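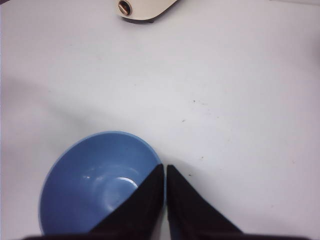
A blue ceramic bowl on a white tabletop.

Does the color of your bowl change how your food tastes?

Gevden Kids > Big Claims > Food

You may have heard this one at the dinner table, or seen it in a video with a lot of arrows in it. Eat from a red plate and you'll eat less. Drink cocoa from an orange cup and it will taste more chocolatey. Put your noodles in a blue bowl and they will taste saltier, so you won't need the salt.

These are pretty big jobs for a bowl. Before we believe any of it, let's slow down and ask how a color could get into your mouth in the first place.

What your tongue can tell

Your tongue has thousands of taste buds. Most of them sit in the little bumps you can see if you stick your tongue out at a mirror. They pick up five basic tastes: sweet, sour, salty, bitter and savory (the last one is the taste of broth and cheese).

Taste buds work by touch. A tiny bit of food has to dissolve in your spit and land on them. They can't see. So if a bowl really changed what reached your taste buds, some of the bowl would have to be coming off in the soup, and that would be a problem for a different article.

The part of the claim that says "the bowl makes the food saltier" is wrong, then. The same amount of salt is in there. But is there any way it could seem saltier?

Where your brain comes in

What we call flavor gets put together in the brain. Your tongue sends in a report. Your nose sends in a much longer one, which is why food seems dull when you have a bad cold. Your ears report the crunch. Your eyes had their say before the spoon even moved.

Your brain uses all this to make a guess about what it's going to get. If you see something pink and creamy in a dish, you may be expecting strawberry. If somebody has filled the dish with salmon mousse, the first bite is going to be a shock, and people often say a surprise like that tastes terrible, even when the mousse is fine.

So yes, eyes do matter. The color of the food itself seems to matter quite a bit. People who drink clear cherry soda have trouble naming the flavor, and some will swear that a red drink is sweeter than the same drink without the red.

Notice what just happened, though. We were asked about bowls and we answered about food. Those are different things. A lot of claims on the internet do this little hop and hope you don't look down.
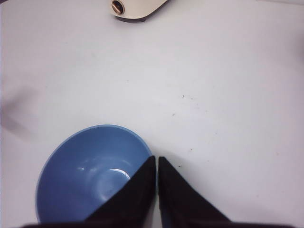

So has anyone tested the bowls?

Scientists have, more than once. They have tried popcorn in different colored bowls, hot chocolate in different colored cups, and dessert on black plates and white plates. Some of those tests did find a difference. Other tests, when people tried to repeat them, found a smaller difference or none.

When a result shows up once and then shrinks, you should get suspicious. Maybe the first group of tasters was odd in some way. Maybe they guessed what the test was about and tried to be helpful. Maybe it was just luck, which happens a lot more in small tests than in large ones.

Companies that sell things are not always patient enough to wait. Take the Premonex Calm Bowl, a blue bowl with a sticker on the bottom that says "67% of kids noticed more flavor!" We wrote and asked how many kids that was. We asked what the kids were eating, and whether anybody gave them the same food in a white bowl too. The answer was a coupon.

Without those facts, the 67 doesn't tell you anything. More flavor than what?

We tried it ourselves

We had plain popcorn, blue bowls, white bowls and a lunchroom in Tlapale that let us in at noon. We asked 69 kids to taste the same popcorn from both bowls and tell us which was saltier. Nobody was allowed to say "the same."

35 picked the blue bowl. The other 34 picked the white one.

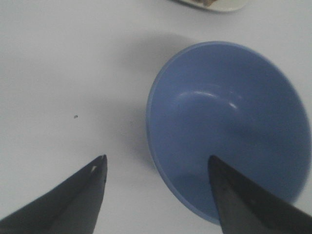

If every kid had flipped a coin, you would expect a split a lot like that one. It doesn't prove that bowl color never does anything. A very small effect could hide inside a test this size, and we only used popcorn. We also made a mistake: we forgot to switch which bowl came first, so everyone tasted from the white bowl and then the blue. By the second bowl, some tasters were getting thirsty, and thirst could change an answer.

A reader in Trusen told us that a school there ran a bigger version with 313 tasters and found that blue "won." We would love to believe that. We haven't seen the score sheets, so for now we're putting it on the maybe pile.

Try it at home

You need two bowls that are the same size and shape but different colors, one bag of plain crackers, water, paper and a pencil.

1. Ask a grown-up if the crackers are fine for everyone to eat. Check for allergies.
2. Put crackers from the same bag in both bowls.
3. Don't tell your tasters what you are testing.
4. Give half of them one color first. Give the other half the other color first. (Learn from us.)
5. Have them sip water in between.
6. Ask which cracker was saltier and write down every answer, even the ones you don't like.

Then do it once more with blindfolds on. If your tasters still say one bowl is saltier when they can't see either of them, color had nothing to do with it, and you'll have to go looking for another reason.

Words to know

Glaze: the glassy coat on many ceramic bowls and plates.
Effect: a change that something causes.
Repeat: to do a test again to see if you get the same result.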